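Taking Objects from a Person's Hand: Grip Timing on a Light Robot Arm

Final report, robotics project unit
Regula Gisler, Ferdinand Marti, Burgi Kälin
Supervisor: Brendan Gilmartin

1. Background

Our project looked at one small part of handing things over: the moment when a person is holding an object out and the robot has to decide when to close its gripper. If it closes too early it pushes the object out of the person's fingers or misses it. If it closes too late the person gets tired of waiting and starts moving the object around to help, which makes the grasp harder.

Last year's group, led by Aurelia Zürcher, used a fixed delay. The arm reached its end position, waited, and closed. This worked well for blocks and bottles but poorly for anything thin or soft. Their report suggested trying a rule that depends on how still the object is, and we took that as our starting point.

2. Question

Does closing the gripper when the object has stopped moving give more successful handovers than closing after a fixed delay, and does the answer change with the kind of object?

3. Equipment

We used the lab's jointed arm, mounted at the edge of a white table, with a black gripper on the wrist. Control ran on the lab desktop through Judell, the scheduling program written by an earlier group. We marked a rectangle on the table top with masking tape so that people had a rough idea of where to hold the object. They were told to hold it over or near the tape but were not corrected if they drifted.

The objects were a wooden block, a plastic water bottle, a folded cloth, a paintbrush and a cut flower with its leaves left on. The flowers were replaced when the stems got soft.

4. Method

We compared two rules. In the fixed rule the gripper closed 1480 milliseconds after the arm reached its end position. In the stillness rule the gripper closed once the tracked object had moved less than 4 millimetres over a short window. If the object never settled, the attempt timed out and was counted as a failure.

Each attempt was scored by one of us who was not holding the object. A success meant that the robot had the object after the person let go and kept hold of it while the arm moved back to its rest position. We also wrote down visible damage, such as a torn leaf or a bent stem, but this did not change the score.

The order of the rules was shuffled before each session. The person holding the object was not told which rule was running, although after a few attempts most people could guess.

We chose the flower because it has a thin stem, it bends, and the leaves hide the place where the gripper should close. The tracker often followed the leaves when we wanted it to follow the stem. Leaves keep swaying after the hand has stopped, so the stillness rule tended to wait longer on flowers than on anything else.
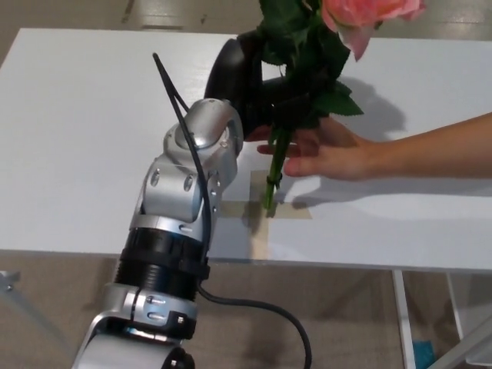 Figure 1. Handover of a pink rose. The gripper is closing around the stem and leaves while the person still holds the stem just below them.

In the first sessions the person's fingers were sometimes too close to the gripper. After that we asked everyone to hold thin objects lower down and lowered the closing force for all objects. Attempts from before this change were left out of the results.

5. Results

We kept 279 attempts. With the block and the bottle there was no difference between the rules that we would rely on. Both rules succeeded on nearly every attempt and the few failures came from the tracker losing the object.

With the paintbrush and the flower the stillness rule did better. On the flower it succeeded in 70 per cent of attempts, while the fixed rule succeeded in fewer than half. Most fixed-rule failures happened when the person was still adjusting their hand as the gripper closed. Most stillness-rule failures were timeouts.

The cloth was hard for both rules. It hung in a different shape each time, and the gripper often caught only one layer.

Leaf damage was recorded under both rules. We did not measure it carefully enough to compare them.

6. Problems and limits

The people holding the objects were all students from our own program and got better with practice. Someone who had never seen the arm would probably behave differently. The stillness threshold was tuned on the block and then used for everything, which was not fair to the flower. We also lost one full session when the tracker was recalibrated and the old settings were overwritten.

7. Further work

The next step we would try is tracking the person's fingers along with the object, so that leaf movement matters less. A separate threshold for each object would be simpler and could be tested with the present code. The logs and scoring sheets are in the Judell project folder, sorted by session.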